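July 16, 2019

I finished *Wokora* on the weekend, all 1,295 pages of it if you count the two sequels bound into the same paperback. I wanted to get through it before the film comes out. The trailer went up in May and I've avoided it since, apart from the poster, which was hard to miss at the bus stop.

The book is set on an island with a closed cannery and a lighthouse. The keeper, Dmytriv, starts hearing his brother's boat at night, three winters after it went down. For the first third that's all it is. He hears the engine, walks to the jetty, nothing's there, and he walks home. I liked that part best. The monster doesn't turn up until well into the second book and I was less scared once it did.

Vsevolod Zakharchenko is directing. I've seen two of his. *Cluvau* was the one with the flooded school, and I thought it was very good until the last ten minutes. *Stamadden* I saw at a festival with a head cold and I don't trust my opinion of it. Both are slow and grey and have hardly any music, so on paper he's the right person for the job.

The running time worries me. It's listed at 90 minutes. I don't need every chapter up there, and the whole inquest could go without me missing it, but ninety minutes for even the first book means Dmytriv gets maybe two walks to the jetty. The walks are the point. You need enough of them to get bored, so that you stop paying attention when he does.

I've also read that they've moved it to the present day. In the book there's one radio on the island and it belongs to the priest. Give everybody a phone and you have to explain why the phones don't work, and then you've got a scene about phones. I hope they do it quickly.

On the good side, the creature is supposed to be mostly a physical build, with computer work only for the wide shots in the harbour. I can usually forgive a rubber suit. I have a harder time with something weightless sliding over a roof.

My copy is the reissue with the new translation, by the way. The old one is out of print, and the cheapest I found had a cracked spine and somebody's notes in pen. I bought the reissue new and the only thing I'd complain about is the font size - my eyes aren't what they were, and the letters from the brother are in italics on top of that.

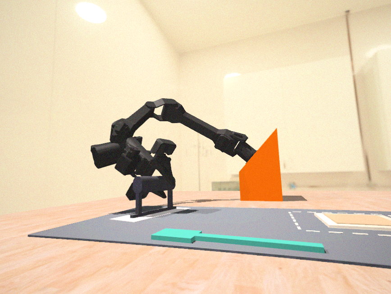 I'll go on opening weekend if it plays here, and if it doesn't I'll wait for the disc. In the meantime I've started the first book again, only the jetty chapters this time, and I'll write something longer once I've seen what Zakharchenko has done with them.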